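Home Products Support Manuals Contact
Filed under: Refrigeration / Countertop / Set-up guides

Stundau Sestura 6 Beverage Cooler
Section 2: Placement, First Start and Loading

2.1 Placement

1. Set the cooler on a flat, level surface that can carry its loaded weight. Do not place it on carpet or on a folding stand.
2. Leave 79 mm of clear space behind the rear grille. The side panels may touch a wall or cabinet.
3. Turn the two front feet until the door closes by itself from a half-open position.
4. Let the cooler stand upright for 6 hours before connecting power.

CAUTION: Do not block the rear grille with bags, towels or paper. A blocked grille will trip the thermal cutout.

2.2 First start

1. Check that the rating plate inside the door matches your outlet. Models sold under the Skirura name use a different power cord and are covered in a separate manual.
2. Plug the cord directly into a grounded outlet. Do not use an extension cord.
3. Press and hold POWER until the display lights.
4. Set the temperature with the arrow keys. The setting is stored when the display stops flashing.
5. Close the door and leave the cooler empty until the ready light turns green.

NOTE: The compressor may start and stop several times during the first cooling cycle. No action is needed.

2.3 Loading

1. Slide the shelf into the rails with the raised lip at the back.
2. Load the lower shelf first.
3. Keep containers clear of the fan cover.
4. Close the door and check that the gasket touches the cabinet on all sides.
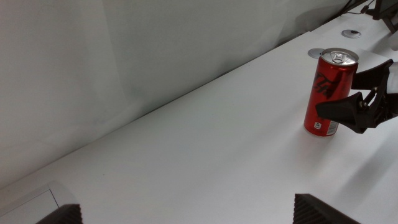 Shelf height depends on the containers you plan to store. The lower rail position gives 232 mm of clearance and is meant for bottles; the upper position is for cans. Store cans upright with the lid on top and the tab closed, as with the slim red can shown — opened cans can spill into the drain channel. Tall, narrow cans tip more easily than standard ones and should be placed against the side wall.

CAUTION: Never freeze carbonated drinks. If the display shows a reading below the freezing point, unload the cooler and see Section 6.

2.4 Replacement parts

Shelves, gaskets and feet are supplied by Wanigasekara Parts. Quote the model code from the rating plate when ordering.

Manual revision 2019-05-15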